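Flat-Pack Side Table with Exchangeable Top: Design and Load Testing
Furniture and Interior Products, second-year project report
20 May 2018
14 shares | 2 comments

1. Background

The project set out to design a small side table for rented rooms, to be shipped flat and assembled without tools. The working title was Lullden. An earlier version, Flullden, was made in October and abandoned after the leg joint loosened under side load. Both versions share the same footprint and the same idea: a base that stays with the owner and a top that can be swapped when the room is redecorated.

The brief allowed one sheet material and one solid timber. Metal hardware was permitted only where a wooden joint could not be taken apart and put back together repeatedly.

2. Choice of top

Three finishes were considered: a dark stain, a solid color paint and a clear finish on pale wood. The dark stain showed dust and fine scratches under the studio lights. Paint hid the edges well but chipped at the corners during transport. The clear finish was selected for the prototype and for all later testing. 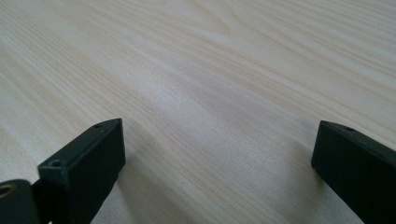
Grain direction was fixed parallel to the long side. This gives the better stiffness between the legs and makes cutting easier to plan, but it leaves more offcut than a mixed layout. Offcuts were used for the wedges described in section 3.

3. Base and joints

The base consists of two crossed frames that slot together at mid-height. Each leg ends in a short tenon that passes through a cleat on the underside of the top and is locked by a tapered wedge. In Flullden the wedge was cut square and carried the load on one edge only. In Lullden it has a slope matched to the mortise, so that contact is spread over the full face.

Tolerance at the slot proved to be the main difficulty. A tight slot could not be assembled by one person, and a slack one let the frames rack. The final fit was reached by sanding, not cutting — a step that would be too slow in production and should be replaced by a chamfered lead-in.

4. Load testing

A static load was applied at the center of the top and then at each corner. The target was 300 N at the center, held overnight. The prototype met this with no visible change at the joints. Corner loading was limited to 108 N, at which point the opposite leg began to lift. The leg spread was not increased, as this would have made the packed box longer.

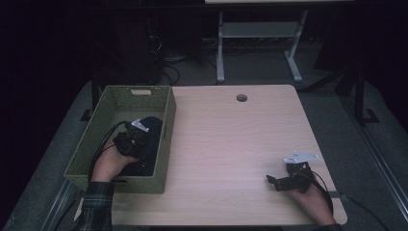 The joint was then cycled by rocking the base on a motor-driven arm. The Flullden joint was retested in the same way for comparison and worked loose at 2642 cycles. The Lullden joint was still tight when the run was stopped at over twice that figure. One wedge had polished slightly on its upper face. It was not replaced.

5. Materials and supply

Sheet material was bought from Lundeo in part sheets. Solid timber came from Lévesque, planed on both faces. The second delivery was slightly thinner than the first and the mortises had to be packed with veneer. A tolerance should be agreed in writing before any further order.

6. Remaining work

The exchangeable top has been shown to fit, but the cleats were drilled by hand and are not yet interchangeable between bases. A drilling jig is needed. The assembly sheet has no text and was understood by most of the class, although the order of the wedges was often reversed. Packaging has been drawn but not drop tested.

Related reports
Stacking Stool in Bent Ply
Window Seat with Storage for a Narrow Hall
Wall Shelf without Visible Brackets
Textile Screen for Shared Bedrooms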